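4.2 What the small basket leaves out

Much of the recent writing on household packing assumes that a container does the sorting. Put a basket on the table, the argument runs, and people will fill it sensibly. We doubt this. The Ulleck survey, which is the usual source for the claim, asked 57 households how they unpacked their shopping but never looked at what was on the table when they began. Its authors took "groceries" to mean a tidy set of items, all of them meant to be kept. Few tables look like that, and the mixture matters more than the basket.

Our own layouts were therefore kept plain and slightly awkward. Each had one open basket, a few food items and some paper that a person might keep or throw away.
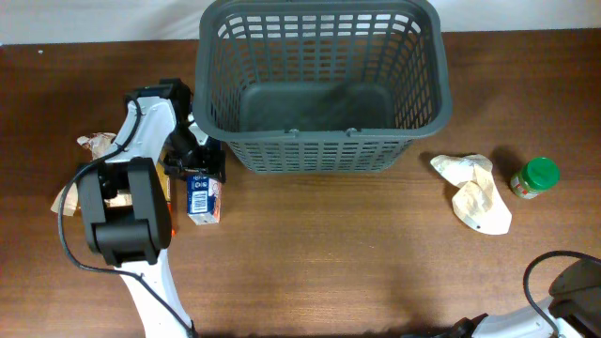
Tamsin Orrell, Research Associate, Household Objects Group
August 2021
20 shares | 0 comments

Figure 3. Basket layout before packing, with drink carton, green-lidded jar and crumpled paper.

The layout in Figure 3 shows the difficulty well enough. The basket is empty and stands near the top of the table, with crumpled paper to either side of it. The carton is upright. The jar leans a little. None of this is hard to pack in the ordinary sense, and a basket of that shape would take the carton in more than one position. What has to be settled first is whether the paper counts as packing material, rubbish or part of the load. The Probert guidelines offer no help here. They rank items by weight and by how easily they crush, and crumpled paper scores so low on both that it drops out of the ranking altogether.

Supporters of the guidelines reply that paper can simply be left until last. That may be so, but it is an assumption, and we have not found a test of it. Dilari's scoring sheet gives 100 points for a full basket and takes none away for a table still covered in scraps. A high score on such a sheet tells us that things went into a basket. It says very little about tidying.

We make no large claim for our layouts either. A single arrangement cannot stand for a kitchen, and the 300 layouts planned under the Kiltex project, due to start in September, may show that loose paper matters less than we suspect. Until then we would treat any general rule about packing order with some caution, our own included.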